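Flivum Community Forum > Mobile SDK > Sync and storage
Thread: Offline queue replays in wrong order after app update

onzioka
Posted January 14, 2025

We maintain a field inspection app on Flivum 4. Since moving the client from 4 to 5, queued writes are replayed out of order when the device comes back online. Server log for one handset shows 153 operations, and the child records arrive before their parents. Foreign key check rejects them and the whole batch is put back in the queue.

Nothing changed in our own code apart from the version bump. Has the default ordering changed?

tsaber
Version 5 sorts by the local timestamp. Version 4 used the insert sequence. If two writes land in the same millisecond the order is undefined. Set queue.order to "sequence" in the config and clear the local cache once.

j_voros
I would not clear the cache on handsets that still hold unsent work. The queue table lives in the same file and goes with it. Drain first, then change the setting.

tsaber
Only if you use the single file layout. With split storage the queue is kept apart.

j_voros
Split storage is off by default, and he upgraded from 4, so he has a single file.
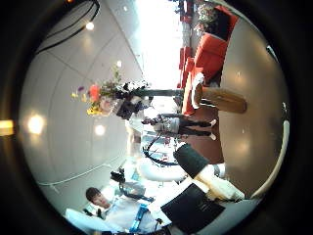 onzioka
Single file, yes. The trouble is that I can't drain, as the batch is rejected every time. Is there a way to export the queue?

ozan.ates
Use the dump command in the debug build. It writes the queue as JSON lines with the sequence column included. Sort on that column, post to the bulk endpoint, then wipe. We did this for the Woltonora rollout and lost no records. Check that the signing key matches or the debug build won't install over the release one.

tsaber
Or relax the foreign key check on the server until the queues are empty. Less work than touching every handset.

ozan.ates
And if a parent write fails for some other reason, you keep the orphans. I wouldn't do that on inspection data.

tsaber
You can find orphans with one query afterwards. It is a staging table.

onzioka
It isn't a staging table, we write straight to live. Going with the dump. First 2 handsets done, both queues accepted in sequence order. Will leave queue.order on "sequence" for the next release.

j_voros
Please also file it against the migration notes. The ordering change is only listed under performance.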